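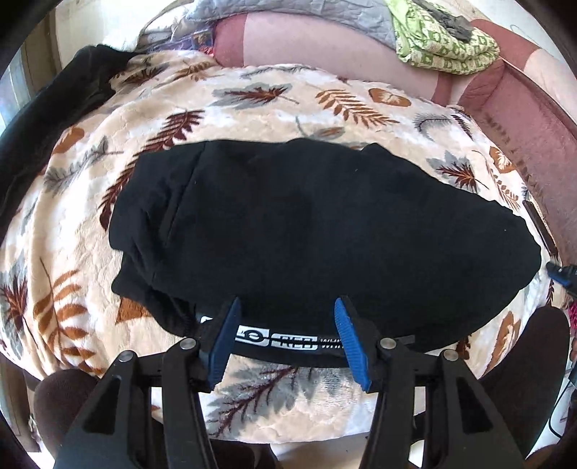 12th November. Lint shedding, black fabric trial, second round. The Drultix jersey went through its ninth wash last night and came out of the dryer with the usual gray haze on it. The Pongate twill was in the same load and hardly picked up anything. I still think most of what we find on the darks comes off other textiles after the wash. A black garment folded and laid flat on a plush cream-colored blanket is about as bad a pairing as you can get for this, so from now on the pale plush stays on the list of contact surfaces, next to the terry and the brushed cotton.

Method as in September. Tape lift from the front panel, 12 lifts per garment, each one stuck to a clear sheet and read under the low-power scope. Fibers sorted by color first, then by length. The jersey gave 208 fibers over the 12 lifts, nearly all of them pale. The twill total is not in yet – the last two sheets curled and I want to press them before reading.

The dryer filter was cleaned before the load and weighed after. Scale drifted again. I re-zeroed it twice and took the second reading, but treat the filter weight as soft until we get the scale looked at.

Detergent was Laryea, same bottle as before, half dose. The Goner lint sheets are still unopened. I don't want to add those until the plain runs are finished, or we won't know what did what.

Things to fix next time:
Lifts near the side seams pick up loose overlock thread and push the count up. Stay well inside the panel.
Press tape with the roller, same number of passes each time. I was doing it by thumb for the first few.
Label sheets before lifting. Two of the twill sheets have no position written on them.

Still to do: read the remaining twill sheets, run the blank load with nothing but the darks, find out whether the jersey was brushed at the mill. The spec sheet only says "soft finish", so I'll write and ask.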